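4.2 Handling flat panels in occupied rooms

Much of the earlier writing on furniture assembly looks at fasteners: which screw, which cam, how many turns. We came to the subject from the other end. What interested us was the time before any fastener is touched, when a person has a large flat piece in their hands and has to get it from where it was leaning to where it is wanted, in a room already full of other people's things. This turned out to be the richest part of the whole study, and we could happily have written the paper on it alone.

The material comes from 336 recorded handling episodes, coded by the first author and by Delyth Yorath using the scheme of Gape and Wedon, with two changes. We split their "carry" into "carry flat" and "carry on edge", which they treat as the same thing and which our participants plainly did not. We also added a code, "park", for moments when a panel is rested against something while the person looks for a way through. Across all episodes the scheme produced 3,805 coded events. Agreement between the coders was good for grips and poorer for parks, mainly over when a park begins: Yorath tended to start it when the panel touched the support, the first author when the hands relaxed. We kept Yorath's rule.

Grip changes were far more common than we had guessed. People rarely held a panel the same way from start to finish. The usual opening was a hold on the two long edges, thumbs on the near face, and this lasted until the first obstacle. After that the hands began to wander. One would slide up to a corner, the other would drop to the lower edge and hook underneath, and the panel would swing off level. We call this the diagonal hold. It appears in every room we visited, among tall and short participants alike, and it is lovely to watch once you know to look for it.

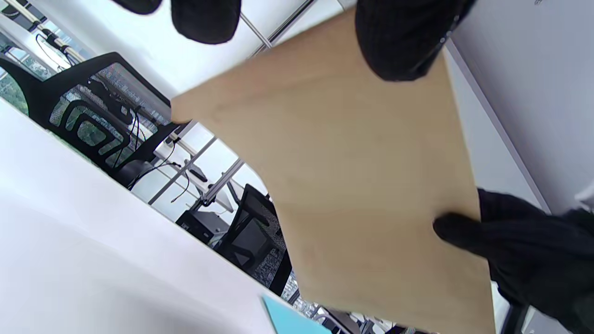
Office rooms brought out the diagonal hold more strongly than any other setting. In the stockroom, people could walk a panel straight down an aisle, and most did. Offices are full of low, soft-edged, movable things that sit exactly at panel height. With a tan board held at a slant between gloved hands, one towards the top and the other wrapped round the lower right edge (Figure 6), the handler is working among mesh office chairs, a white desk, a computer tower standing on the floor and cables trailing down near one of the chairs. Every item on that list has its own code in our obstacle table, and cables earned two, one for hanging and one for lying on the floor. Chairs were pushed aside freely, often with a hip or a foot. Computers were never pushed. Participants went round them, even where that meant a longer path and a second grip change.

Figure 6. A wooden board held in black knit gloves in an office room.

Gloves deserve a word. Pulley's work on bare-handed carrying reports a strong preference for thumbs on the face of the panel, and we saw the same in our bare-handed episodes. With knit gloves on, the fingers travelled further round the edge, and people seemed content to let a panel hang from a curled hand for a while. Three participants told us they disliked the gloves at first because they could no longer feel the corner. Two of those three kept them on for the later sessions anyway. We did not vary glove type on purpose, so we leave it there and hope someone takes it up, as it would make a delightful small study.

Parking was the other surprise. Desks were the favourite support, then walls, then the backs of chairs, which make poor supports and were used all the same. A parked panel was nearly always picked up again with the hands in new places, and we now think that this is a large part of what parking is for. Gape and Wedon describe rests as lost time. Our participants used them to get a better hold, and the stretch after a park contained fewer grip changes than the stretch before it.

We also tried to apply the Didov clutter score, which rates a room from 0 to 200 by the share of floor covered. It did a fair job for the stockroom and a bad one for offices. A room may have a nearly clear floor and still be awkward at waist height, where desk edges and chair backs all meet the panel at once. A version of the score taken at two heights is set out in Section 4.3.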